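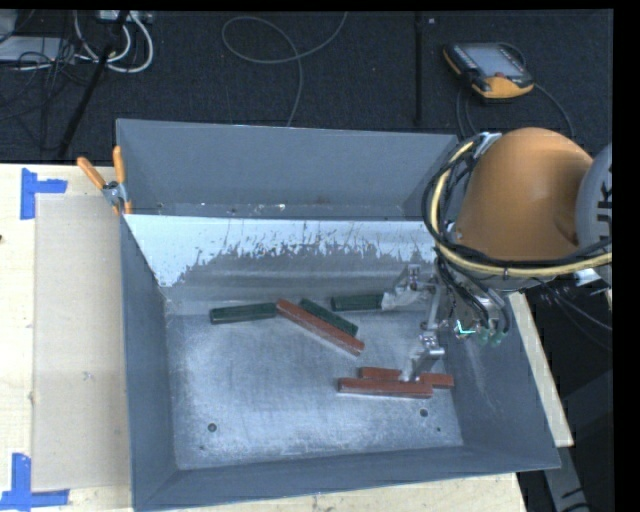 Somboon needs a license file before anyone at work will let me touch it, wrote the first person to open a ticket, and fair enough. It has one now. The file is called LICENSE. It took an afternoon to choose and four seconds to paste.

Somboon
A list of town street names and where they came from

What you get
One table, streets.csv, with 582 rows. Each row is a street in Dundamard, with its present name, any older names, and the best origin story I could find. A second file, quarrels.txt, holds the streets where two sources disagree and both are rude about it.

Columns
name: as on the sign, misspellings included
old_names: separated by semicolons
origin: person, tree, trade, battle, or unknown
year: first year the name shows up on a map
note: free text, sometimes too free

Sources
Most rows come from the 1955 town directory, typed in by hand over one long winter. The rest come from the Farkotine map sheets, which are lovely to look at and wrong about the river.

Known problems
29 streets are marked as named for a tree. I have walked most of them and the trees have not held up their end.
83 rows have no year. Please don't fill these in with a guess. The last batch of guesses put a street on the map before the town.
Mill Lane appears twice. There are two Mill Lanes. The mail carrier is aware.
Starnitari Avenue was renamed in November and the file still has the old name, as does everybody who lives there.

Fixing things
Open a ticket with the row and a source. "My uncle says" goes in the note column, where it will have plenty of company. Keep the rows in alphabetical order and save as UTF-8. Excel will offer to help with the dates. Decline.

Version 3 drops the population column, which I copied from the wrong town.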